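3.2 Table items

We chose things most of us have in a drawer at home, and set them out on a beige marble-patterned top.
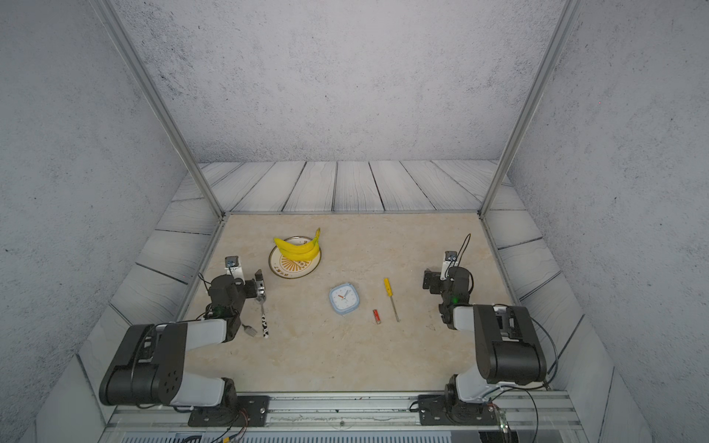 Figure 2. Fork with a cow-print handle.

Fruit on a nice plate stayed in the set, as we were rather fond of it. 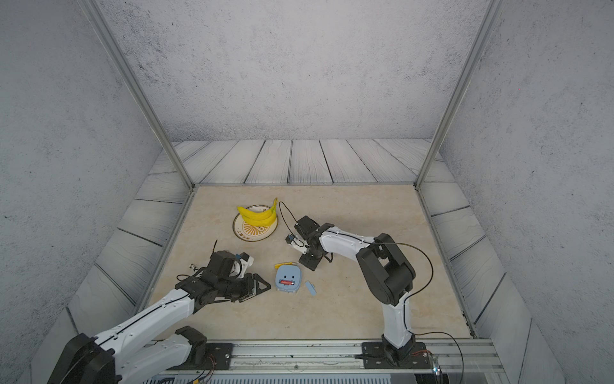

Small household repairs, the kind you put off until February, come under the Ulten list.
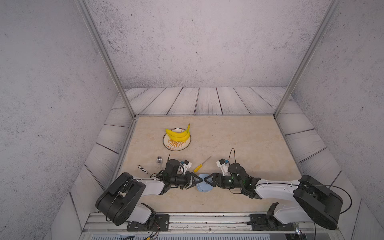 For these we kept to one yellow-handled screwdriver.
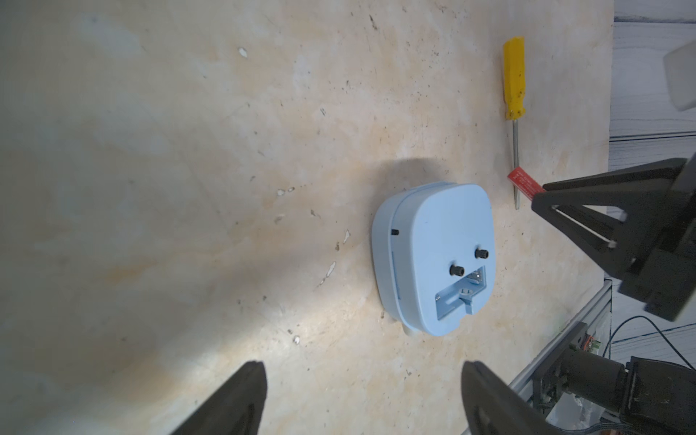 Figure 3. Light blue housing and screwdriver.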